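Recording kitchen demos with two arms – quick steps

Fri 9 June
By Vasylyna Tkachenko

Quick version, full one comes when Erus is done. Assumes both arms are homed and Hadell is logging.

First, pick the task and write the prompt line before you touch anything. One sentence. Same wording for every take or the labels turn to mush.
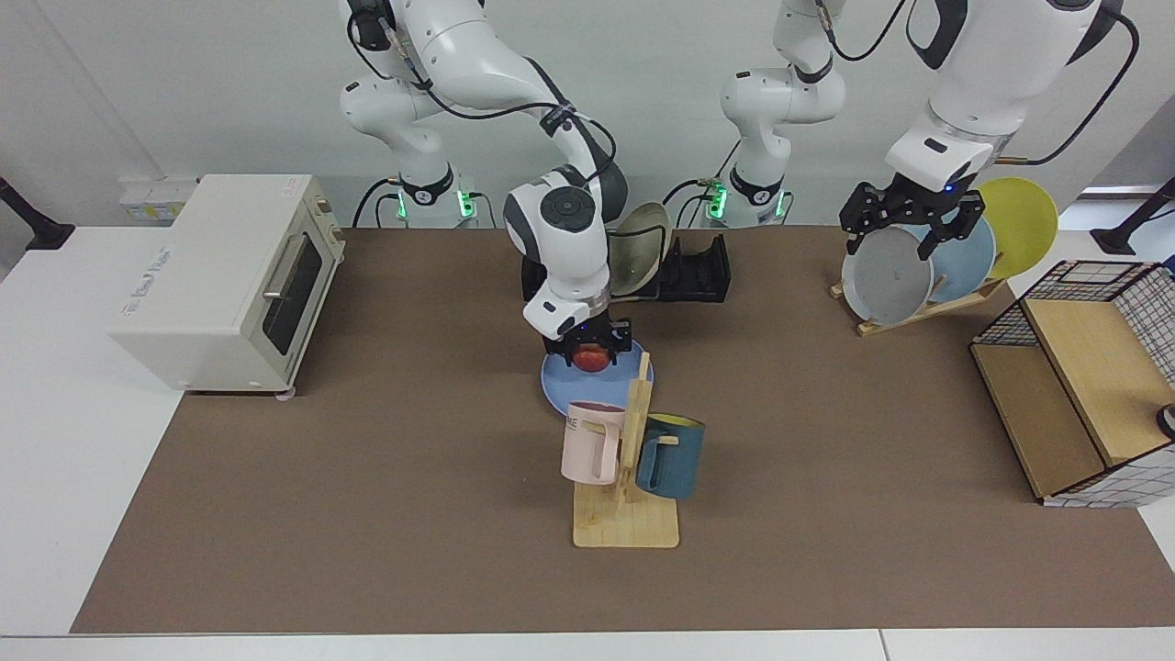 Then do 4 slow practice runs, no recording. Get the handoffs out of your sytem. After that record 30 takes, with a break when your hands get sloppy.

Move things between takes. Small shifts, an inch or two – not a whole new layout.

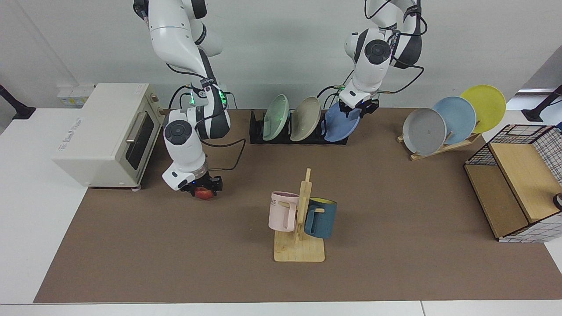 Right arm with the red object by the toaster oven, left arm at the blue plate.

Botched grasp? Keep it if you recover, tag it "retry". Dropped and gone – bin it.
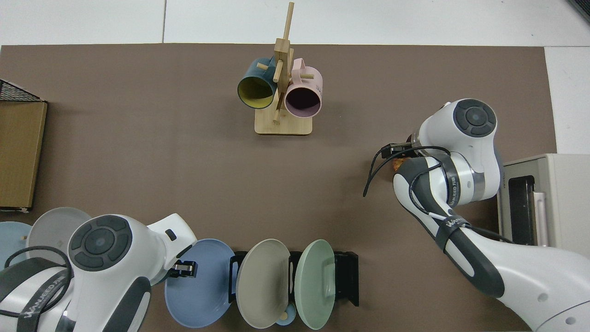

Check the head view before you save. Scrub through, look for arms blocking the target. Mug tree is easy from up there, both mugs in plain view. Plates along the bottom edge are tighter, so watch those. Then upload, and tell Ermanno if more than 11 takes got tosed.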